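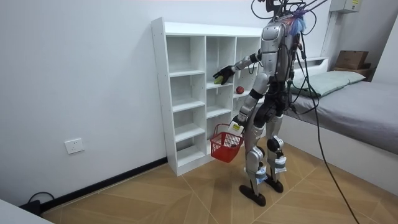

Basket in one hand, the other in the cubby. Shelf work with the humanoid.

1/ I keep the working rules for our humanoid at Irnis. A few people at Koo asked for them, so I'm posting them as a thread. They cover shelf picking and placing in a furnished room. Walking trials have their own sheet and I'm leaving those out.

2/ The tether comes first. Check where it lies before the robot is powered, then again each time the robot turns. It should have enough slack to reach the far end of the shelf and not enough to get under a foot.

3/ Spare leads and adapters belong in the drawer. If one is on the floor it goes against the wall, out of the walking area, and it gets put away at the next break.

4/ One person on the stop button for the whole run. That person doesn't type, doesn't take notes and doesn't answer the phone. We swap after 8 runs. Longer than that and people start watching the screen.

5/ Stay out of arm's reach while the motors are live. This includes "I'll just straighten that apple". Call a hold, wait for the operator to say "held", then go in. Say "clear" when you are back out.

6/ The basket counts as part of the robot. When it's carrying something, the reach limit is measured to the outside edge of what it carries. We used to measure to the hand and the basket kept ending up closer to furniture than anyone had planned for.

7/ Fruit rules. One piece to a compartment. Place it where the hand can get round it without touching a side panel. Anything bruised or leaking comes out of the set straight away, and the shelf is wiped before the next run.

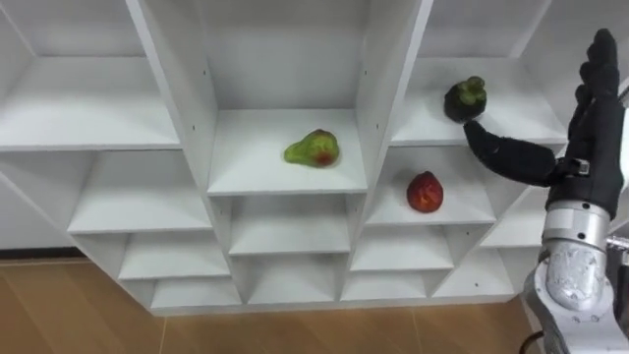
8/ Gloves and cuffs. Look over the fingertips at the start of each session and after any drop. A worn tip changes the grip, and you can lose an afternoon blaming the software. Cuff straps are done up fully with no loose end that could catch on a shelf edge.

9/ Grip force stays at the level written on the run sheet. If a pick fails, log it as failed. Don't turn the force up halfway through a session, it makes the earlier runs useless for comparison. Changes to force go in between sessions and get initialled.

10/ Write down what happened in ordinary words. "Slipped off thumb, landed on shelf" is useful. "Fail" is not. We use the Taltis log template but any form with a free text box will do.

11/ A drop on to the floor stops the run. Hold, clear the floor, check under both feet, restart from the beginning. I know some groups let the robot carry on. We tried that in February and gave it up within the month.

12/ Shelving has to be fixed or heavy enough that a firm push at the top doesn't move it. Push it yourself, hard, before the session. If it rocks, no runs until it's sorted.

13/ Keep the set-up the same from run to run. Same shelf position, same lights, blinds the same way. Mark the shelf feet with tape on the floor. If something has been moved, note it on the sheet even when you've put it back.

14/ Batteries, tools and drinks never go on the shelf the robot is working on, top included. It's the handiest surface in the room and everybody wants to use it.

15/ End of session: robot in its rest pose, power off, tether coiled, fruit out, sheet signed. The signature means you looked, so please look.

16/ Someone at Cuser asked how strict we are about all this. Rules 2, 4, 5 and 11 are fixed and any of us can stop a run over them. The rest can be changed if it's agreed beforehand and written down.

17/ The full sheet is 6 pages, mostly tick boxes. I can send it if you message me. Still working on the wording for two robots in one room, so that page is blank for now.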